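# [참관 후기] Nomari 오픈데이, 가정용 매니퓰레이션 데모

**damside_log** · 2022년 7월 7일

Nomari 오픈데이 다녀온 기록입니다. 발표 세션은 건너뛰고 데모실만 봤습니다. 진행은 Bianka Szalai, 제어 쪽 질의응답은 Liviu Jitaru가 맡았습니다.

과제는 거실 환경에서 소형 물체를 집어 지정 위치로 옮기는 것입니다. 고정 지그 없음, 바닥 마커 없음. 관람 가능한 시행은 9회였고 저는 그중 4회를 끝까지 봤습니다. 3회 성공, 1회는 파지 후 이송 중 낙하. 표본이 작으니 성공률로 읽지는 마시기 바랍니다.

학습 데이터는 시연 약 3,000건이라고 들었습니다. 의자류가 포함된 비율은 물어봤는데 답을 못 받았습니다.

---

**서보떨림** · 답글

손목 시점 영상도 공개했나요? 외부 카메라 영상만 틀어 주는 데모는 접근 각도를 알 수가 없어서요.

---

**damside_log** · 답글

옆 모니터에 손목 카메라 화면이 계속 나왔고, 정지 화면은 참관자에게 나눠 줬습니다. 갈색 안락의자 쪽 화면 한 장 올립니다. 양쪽 핑거가 벌어진 상태이고, 왼쪽 핑거 끝 바로 너머에 연분홍색 작은 물체가 있습니다.
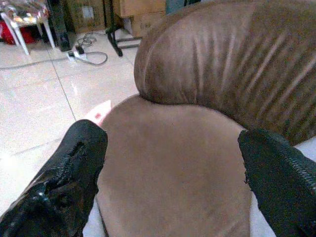 ## 핑거 커버 관련

**fletalari_user** · 답글

지퍼 달린 검은 커버를 씌웠네요. 저희도 Fletalari 그리퍼에 비슷한 걸 씌워 써 봤는데 두 가지가 문제였습니다.

- 커버가 핑거 표면에서 미끄러지면 파지력 추정값에 오프셋이 생김
- 봉제선이 접촉면 쪽으로 돌아가면 얇은 물체를 놓침

오른쪽 핑거 안쪽 가장자리가 해진 것도 보입니다. 접촉면에 가까운 위치라면 교체 주기를 물어볼 만합니다.

---

**서보떨림** · 답글

해진 것만으로 접촉면 마모라고 하기는 이릅니다. 재단 끝처리를 안 했을 수도 있습니다. 그보다 왼쪽 핑거가 물체를 일부 가리는 게 더 신경 쓰입니다. 손목 시점 하나로 파지점을 잡는다면 마지막 구간은 사실상 개루프입니다.

---

**fletalari_user** · 답글

마모라고 단정한 적 없습니다. 주기를 물어보자는 얘기입니다. 그리고 가림은 핑거형이면 어느 장비나 생깁니다. 직전 프레임의 추정값을 유지하면 정적인 물체에는 충분합니다.

---

**서보떨림** · 답글

물체가 정적이라는 가정이 문제입니다. 방석 같은 연성 표면 옆에서는 핑거가 쿠션을 누르는 순간 물체가 움직일 수 있습니다. 테이블 위 결과를 그대로 가져오면 안 됩니다.

---

**damside_log** · 답글

이 부분은 Jitaru에게 직접 물었습니다. 답변 요지입니다.

1. 손목 카메라 외에 외부 시점 1대를 같이 입력으로 사용
2. 가림이 일정 비율을 넘으면 접근 속도를 낮춤 (임계값은 비공개)
3. 연성 표면 접촉은 별도 모델링 없이 시연 데이터에 의존

3번은 서보떨림 님 지적과 맞닿아 있습니다. 낙하한 시행에서는 물체가 살짝 기울어진 채로 들렸는데, 쿠션 변형 때문인지 파지점 오차 때문인지는 구분하지 못했습니다.

---

**pell_maint** · 답글

Pelletier에서 설비 보전 담당합니다. 바닥 쪽을 보니 멀티탭과 케이블이 타일 위에 그대로 있네요. 이동 베이스를 쓰는 데모였습니까? 바퀴가 케이블을 넘는 조건이면 주행 쪽 로그도 보고 싶습니다.

---

**damside_log** · 답글

제가 본 시행에서는 베이스 정지 상태에서 팔만 움직였습니다. 주행 데모는 일정에 없었습니다.

---

**pell_maint** · 답글

그러면 "거실 환경"이라는 표현은 과합니다. 정지 베이스면 작업 반경 안에 놓인 가구를 다룬 것이고, 저희 현장 기준으로는 고정 셀에 가깝습니다.

---

**fletalari_user** · 답글

배경과 조명을 통제하지 않았다면 고정 셀과는 다릅니다. 광택 타일 반사만 해도 깊이 센서에는 꽤 불리한 조건입니다. 주행이 빠졌다고 인식 난이도까지 낮춰 볼 이유는 없습니다.

---

**pell_maint** · 답글

인식 난이도는 인정합니다. 다만 도입을 검토하는 쪽에서는 주행 포함 사이클 타임이 없으면 비교표에 넣을 수가 없습니다.

---

**damside_log** · 답글

사이클 타임은 제가 잰 값이 하나 있습니다. 마지막 시행이 접근 시작부터 내려놓기까지 146초였습니다. 휴대폰 스톱워치라 오차가 있고, 중간에 감속 구간이 포함됩니다.

다음 공개 시연은 9월이고 신청 창구는 Noémi Jakab입니다. 커버 교체 주기와 외부 카메라 위치는 메일로 문의해 뒀습니다. 답이 오면 이 글에 추가하겠습니다.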